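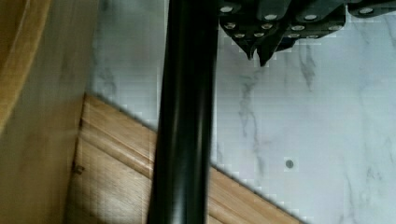
White surface with gray veining, kitchen at Qaisi Court.

On the Arrangement of a Kitchen Counter
Posted by Desta Habte on April 5, 2020
Filed under: Kitchen, Household Notes

Readers of this blog will recall that the entry on pantry shelving closed with a promise to address the counter. Several messages have been received on the matter, most of them concerning appliances, and I am grateful for the patience of those who wrote. The present entry sets out the arrangement now in use in the kitchen at Qaisi Court, together with the points on which I have changed my mind.

The choice of surface was settled before anything else. A white marble pattern was selected over the dark green that had been under consideration, and it was selected chiefly for the evening, when the kitchen receives very little daylight. The veining is soft in most areas and heavier in a few. I had expected the heavier streaks to be a distraction. In practice they are useful to the eye, and I have come to dislike the perfectly plain sample that still sits in my desk drawer.

A pale surface does require a routine. Crumbs are wiped up after each meal with a damp cloth, and the counter is then dried with a second cloth kept for that purpose only. Coffee is dealt with at once. I do not use scouring powder, and guests who offer to help are kindly asked to leave it under the sink, where it is reserved for the basin.

Appliances

The previous arrangement placed each appliance nearest to the food with which it was used. The toaster stood by the bread, the kettle by the tea, and so on along the counter. The principle was sound on paper. It left no unbroken stretch of surface on which to roll out dough or set down a shopping bag, and by July I had begun to prepare vegetables on the dining table.

The current rule is that appliances stand along the back and that the front is kept for work. Items in daily use may remain out. Items in weekly use are returned to the lower cabinet on Sunday evening, and items in yearly use have been moved to the hall closet. The waffle iron, a gift from my sister, was the subject of some discussion and is now in the hall closet.

Cords deserve a word of their own. Each is to run behind its appliance and must never cross the working area. I purchased a set of Eltow cord clips for this purpose and found that they hold well on painted wood and poorly on tile. A reader who signs as Nukik has suggested short loops of garden twine. I have adopted this suggestion for the thinner cords and can recommend it, provided that the twine is kept well away from anything that heats.

Trays and Boards

Small objects are the principal cause of disorder on any counter. They arrive singly and are seldom noticed until there is nowhere to put a cup. My remedy has been to assign them to a tray with low sides. When the tray is full, something must leave it before anything else may enter. The same rule was tried earlier with a deep basket and was not a success – a deep basket is never full, and I found a library card in mine that had been reported lost.

The board is kept close to the tray. It provides a flat place for plates and protects the surface beneath from being scratched by stoneware, much of which has an unglazed foot. Wooden boards should be washed by hand, dried upright, and oiled when they begin to look gray. I use plain mineral oil, applied in the evening and wiped off the following morning. 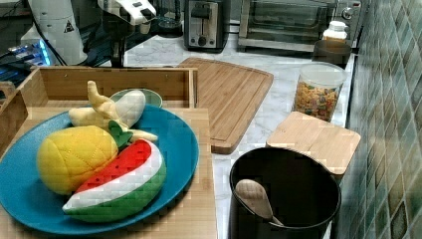

Decoration was the last question to be considered, and it is the one on which I have received the most advice. My own preference had been for a bowl of real fruit, replenished weekly. A household that is often away cannot maintain such a bowl responsibly, and the pears in particular were a recurring loss. The round teal-blue plate on the pale wooden board now carries plush fruit instead: a pineapple with diagonal stitching and green felt leaves, a slice of watermelon, and a banana shown partly peeled. I was doubtful of the banana. The stronger colors do a good deal for a counter of white and gray, however, and the stainless steel of the toaster and the toaster oven behind is the better for having something bright in front of it. The plate may be lifted away whole when the board is wanted for bread.

Plush articles in a kitchen do collect dust and, if they are placed near the stove, a film of grease. Mine are brushed with a soft clothes brush and aired on the balcony when the weather permits. Where the label allows it, a cool hand wash is satisfactory. Felt should be treated with particular care, as it loses its shape when wrung. Visiting children are permitted to handle the fruit on the understanding that it is returned to the plate, and compliance has been good.

Matters Still Open

Three subjects remain unresolved, and comments on them are welcome.

The first is the toaster oven. It stands comfortably at the back, yet the door needs clear space in front of it, and cups have a tendency to gather there. I have considered marking the area with a narrow mat. My neighbor regards this as excessive.

The second is lighting. The ceiling fixture casts my own shadow over the board in the evening. An under-cabinet strip from Unow has been recommended to me by two separate correspondents, and I would be glad to hear from anyone who has installed one without drilling.

The third is the spice jars, which at present occupy a windowsill that receives full sun. I am aware that this is incorrect. They will be moved as soon as the narrow shelf beside the door has been repainted, and the color of that shelf has yet to be decided.

The next entry will concern the drawer beneath the counter, its dividers, and the proper storage of string. Correspondence may be left in the comments below and will be answered in the order in which it is received.

D. H.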